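How to Quieten a Big Echoey Room on a Small Budget

You can hear a bad room before anyone has said anything in it. Somebody puts down a mug and the noise goes off for a walk round the ceiling. Then the meeting starts, and half the people in it spend the next hour nodding at things they haven't heard.

I have now done four of these rooms, the first of them badly. What follows is the order I would do things in if I were starting again.

Step one: clap

Stand in the middle of the room and clap once, hard. Listen to what comes back. A quick metallic flutter means the sound is bouncing between two bare walls that face each other. A long smear of noise means the room is large and hard all over. Write down which you got, then move to each corner and do it again. You will look foolish, so go before the others arrive.

Step two: find out what is making noise in the first place

Echo gets the blame for a lot of things that are really just noise. Turn everything off that you are allowed to turn off: fans, fridge, the drinks machine that hums in B flat. Then turn things on again one at a time and sit with each for a minute. At Plellard I was ready to order a van full of foam when somebody switched off the ventilation and the whole place sighed and went quiet. The cure was a slower fan setting and a loose bracket done up properly.

If air is the trouble, walk under the ducts while it is running. A steady hiss usually means air moving too fast through an opening. A rattle is something loose. A drone that you feel in your teeth wants a proper engineer, and you should not go up a ladder after it yourself.

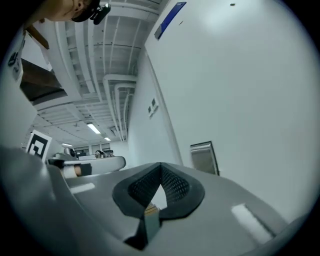
Vanwood, 1/5/25

The tall rooms are the hard ones. A high ceiling with ducts all over it is not quite as bad as a flat one, as the lumps and bumps break the sound up a little, but a tall plain white wall sends back every word you give it. Start with the wall. You can reach it, for one thing.

Step three: hang something thick

Thin cloth does next to nothing. I know this from having hung a great deal of it. What you want is depth: mineral wool slabs in a simple timber surround, wrapped in any fabric you can blow through. Put your mouth to the cloth in the shop and breathe. If the air goes through, so will the sound. The assistant will pretend not to have seen.

Wear gloves, a mask and long sleeves when you cut the slabs. The first time I wore a T-shirt, and itched until the following week.

Leave a gap behind each panel, as deep as the panel itself if you can spare the room. It costs nothing and helps with the lower sounds, men's voices especially.

Step four: put the panels where the talking is

People like to hang panels near the ceiling, where they look neat and don't get leaned on. Bring them down. The middle of the panel should sit near the height of a standing person's head. Cover one wall out of each facing pair before you double up anywhere. In the long room at Sudia we put up 25 panels, and the last few made so little difference that I would happily have taken them home.

Step five: clap again

Same spots, same clap, your notes in hand. If the flutter has gone but the room still feels loud, look down. A bare floor is half your problem, and a big second-hand rug is the cheapest thing on this page.

What it cost

The last room came to just over 622 pounds, most of it slabs and timber. Oluwatosin Tijani did the sewing on hers at Ekpo and spent a good deal less, but she can sew. I used a staple gun, and from two metres away you can't tell. Keep people two metres away.

Check the fire rating of any fabric and filling before you buy it, and get it in writing if the public use the room.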